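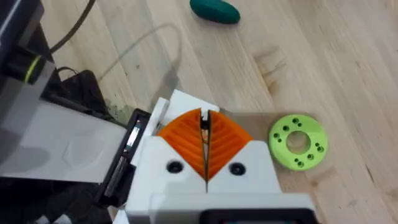
Orange ribbed gripper fingers against pale wood.

Does automatic email sorting save office time? A study at Astley
Final report, Work and Technology module, Distham College

1. Why we chose the topic

Much of the reading for this module takes it as settled that software assistants free people from dull work. The sales pages say it most loudly, but the textbooks say it too, usually with a chart. We wanted to see what happens in one ordinary office when one of these tools is switched on, and whether the time it is meant to save can be found anywhere.

Astley is a lettings office in Distham. In September it started using Pană, an assistant that reads incoming email, gives each message a label (repair, rent, viewing, complaint, other) and drafts a reply for a member of staff to check. It is sold by Grirkero. The brochure promises that staff will "get their mornings back". We asked Grirkero how that had been measured and were sent the brochure again.

2. What we did

We looked at 416 emails that came into the shared inbox while the tool was running. For each one we recorded the label given by Pană, the label a member of staff would have given, and whether the draft reply was sent unchanged, edited or thrown away. We also asked 11 people at the office to keep a simple diary of how long they spent on the inbox, and we interviewed them at the end. The diaries were kept on paper, which was a mistake, as two of them went missing for a while and one came back with the pages out of order.
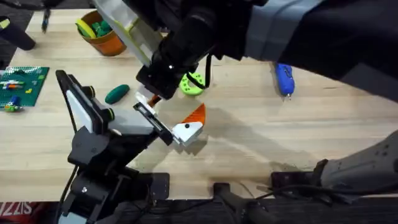
There was no proper "before" figure. Astley had never timed its email handling until the tool arrived, so the office manager's estimate of the old workload was made from memory. We have left that estimate out. It was very high, and it came from the person who had signed the contract.

3. What we found

The labels were mostly right. Rent queries and viewings gave it little trouble, probably as people tend to write those in the same few ways. Complaints were much worse. A tenant who writes politely about a ceiling that has been leaking for weeks does not sound like a complainer, and Pană kept putting such messages under "other". In 17 cases the wrong label meant a message sat in a folder that only one person looked at.

The draft replies are harder to judge. Many were sent unchanged, and the monthly summary from Grirkero counts every one of these as time saved. We don't think that follows. A fair number were a single line thanking the sender, and several staff told us they would not have replied to those emails at all before. Writing an unnecessary email quickly is still writing an unnecessary email.

Edited drafts also count as savings in the summary, even if every sentence was changed. One member of staff said she deleted the whole text each time and typed her own, keeping only the greeting.
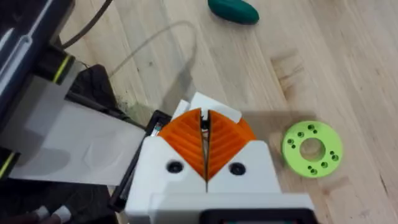 The diaries show that inbox time fell for some people and rose for others. It rose most for the two newest members of staff, who had been told to check every label. Checking was not in anyone's job description and does not appear in the Grirkero summary. If it is added in, the saving across the office becomes small enough that we would not want to put a number on it.

4. What staff thought

Opinions were milder than we expected. No one feared for their job, and most were glad not to face an unsorted inbox first thing. Some liked the drafts for awkward messages, where having something to disagree with helped them get started. The main grumble was that the tool could not be told it was wrong – moving an email to another folder had no effect on the next one like it. Grirkero says this is coming in an update.

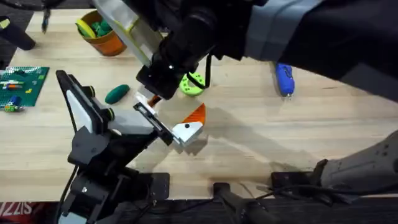
We also asked what people did with any time they gained. The usual answer was more email, or the phone.

5. Limits

One office, one tool and a small group of diary keepers cannot settle the larger argument. People who know they are timing themselves may work faster. We also chose the "correct" labels by asking staff, and staff did not always agree with each other – in 16 cases we had to go with the majority, and a stricter study would have dropped those messages.

6. Suggestions for Astley

Time the inbox for a few weeks with Pană switched off, before the contract comes up for renewal. Have someone other than the newest staff look through "other" every morning. Ask Grirkero to count edited and unedited drafts separately in the monthly summary, and to say how many minutes it credits for each. We asked for that figure ourselves and had not received it when this report was handed in.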